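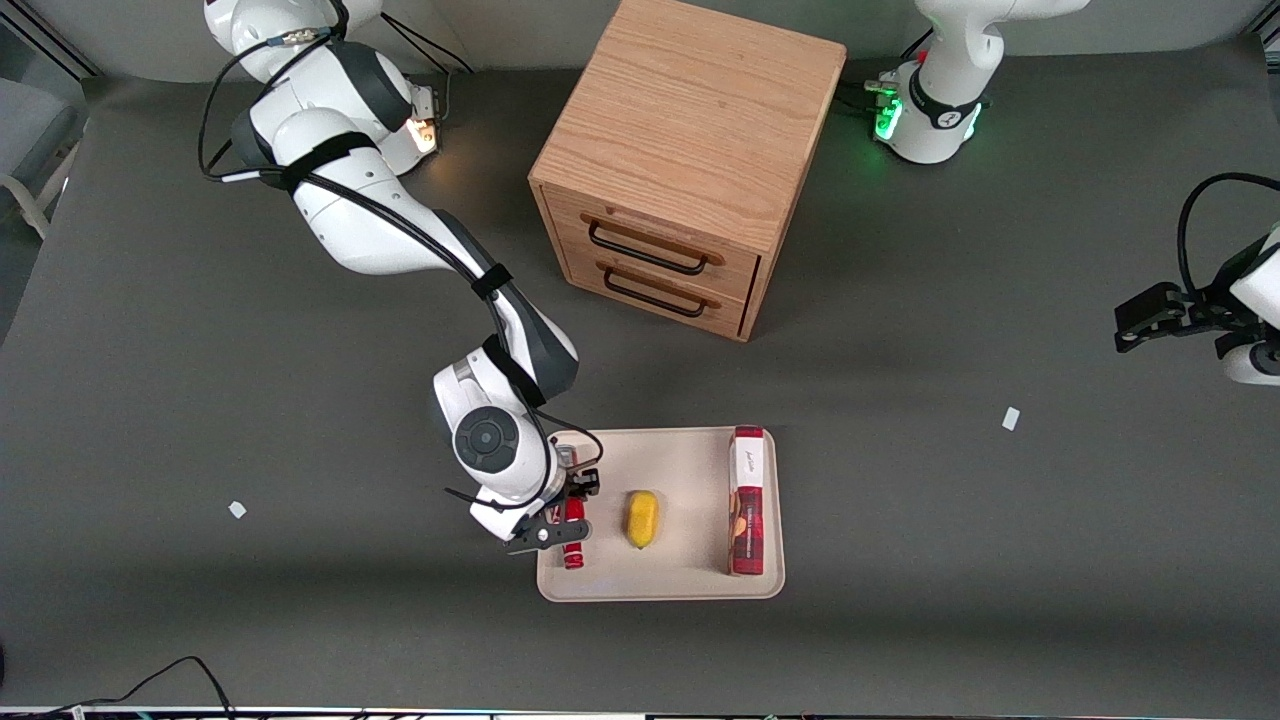
Figure 4. Two-arm tabletop workspace with drawer cabinet and tray. The right gripper is holding a slim red object.

Print this page | E-mail this article
17 shares | 2 comments

4.2 Why people book early, and what they say about it afterward

We turn now to the part of the study that gave us the most pleasure to carry out, which was simply sitting down with moviegoers and asking them how they had come to buy their tickets. Readers will remember from the previous section that the Grikside, a single-screen house with a balcony and a rather steep lobby staircase, opened advance booking for the space adventure Gurum a full month before the first showing. The Hikby, a newer multiplex on the other side of the river, did the same a little later and with much less fuss. Between the two theaters we were able to talk with 188 ticket holders, most of them in the lobby in the hour before a 7 p.m. show, and we are grateful to every one of them for putting up with us while their popcorn got cold.

Our starting guess, borrowed from earlier work on concert sales, was that people book early out of worry. They fear the good seats will be gone, or that the whole show will be. Some of our moviegoers did talk this way, especially parents trying to keep a family together in one row. But a good many others had booked for shows that were nowhere close to full, and they knew it, and they seemed quite happy to tell us so. For them the booking was a way to begin enjoying the movie. They had something on the calendar, they could tell their friends, and they could watch the trailer again with the feeling that it now belonged to them a little. One woman at the Grikside told us she had kept the printed confirmation on her refrigerator all through August and was almost sorry to take it down.

We have come to call this the Ó Riain pattern, after the small film society where we first noticed it in our pilot interviews. Members there would reserve seats for revivals they had already seen, in a room that seldom filled, and would then talk about the evening for weeks - sometimes more warmly than they talked about the movie itself once it was over.

The two theaters did differ, and in a direction we had not expected. Early bookers at the Hikby, where seats are assigned, spoke mostly about where they would be sitting. At the Grikside, where it is still first come, first served once the doors open, they spoke about who they were coming with and where they would eat beforehand. It may be that assigned seating draws the mind toward the seat, and we would dearly like to see this looked at in other towns, with other kinds of movies. A quiet drama would make a fine comparison, if one could be found that sells tickets a month ahead.

A word of caution belongs here too. We spoke only with people who had shown up. Anyone who booked early, lost interest, and stayed home is missing from our conversations, and such people might well describe the waiting in less rosy terms. The box office records, taken up in the next section, help with this a little, though not as much as we had hoped.

Back to top | Contact the editors | Copyright the authors. All rights reserved.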